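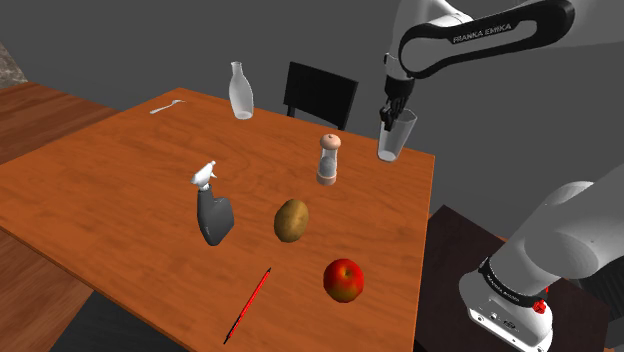
Ticket 2585 — Lockdown alert not reaching all rooms
Product: Segura mass notification, wall speakers and desktop pop-ups
Opened by: Mafalda Antunes
Assigned to: Chun-hung Pan
Opened: Aug 23, 2020
Status: Resolved

Problem as reported

We ran a lockdown drill in the east building. The desktop pop-up came up on every computer that was logged in. The spoken message played in the hallways and the front office but not in the rooms on the second floor. People up there heard a short click from the speaker and nothing after it. Two of them went on working because they took the click for the heating. The same drill in May went fine. I need this fixed before staff come back, because the second floor has no other way to get the message if the computers are off.

Reply, C. Pan

Thanks for the report. Please send me the event log from the controller and tell me which speaker zone the second floor is in. Don't run another full drill yet. You can send a test to one zone from the Zones page by choosing Test Only. That won't call the police or send texts.

Reply, M. Antunes

Log attached. Second floor is zone 8. I sent a test to that zone and got the click again. Normal bells and the morning announcements play fine in the same rooms, so I don't think it is the wiring.
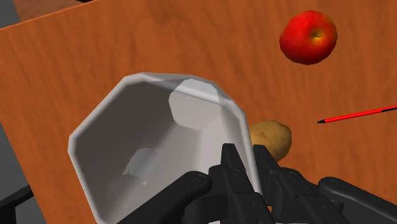 Reply, C. Pan

Agreed, the wiring is good. The log shows the controller sending the lockdown message to zone 8 and the amplifier dropping it after 160 milliseconds. Bells use a different priority level, so they aren't affected.

The amplifier on that floor is a Drevex unit. Was it replaced or reset over the summer?

Reply, M. Antunes

Yes, replaced in the summer. The installer was Wostus. I have their work order but it only says "swapped and tested."

Reply, C. Pan

They probably tested with a bell tone. A new unit comes with emergency override turned off. With it off, the amplifier opens the channel for the alert and then closes it again — that is your click.

Steps:
1. Log in to the amplifier with the admin account.
2. Open Inputs, then Priority.
3. Set Emergency Override to On.
4. Set the override level to 33, the same as your other amplifiers.
5. Save and restart the unit. Bells will be out on that floor until it comes back.
6. Send a Test Only lockdown message to zone 8 with a person standing in a room with the door closed.

Reply, M. Antunes

Step 4 would not save at first. The field was grayed out until I saved step 3 and reopened the page. After the restart the full message played in every second floor room, and the words were clear with the doors closed. The storage room speaker is quieter than the rest but you can follow it.

Reply, C. Pan

I'll add the extra save to our instructions. For the storage room, raise the tap setting on the speaker itself by one step. Closing this ticket — reply here to reopen it if the next full drill shows anything different.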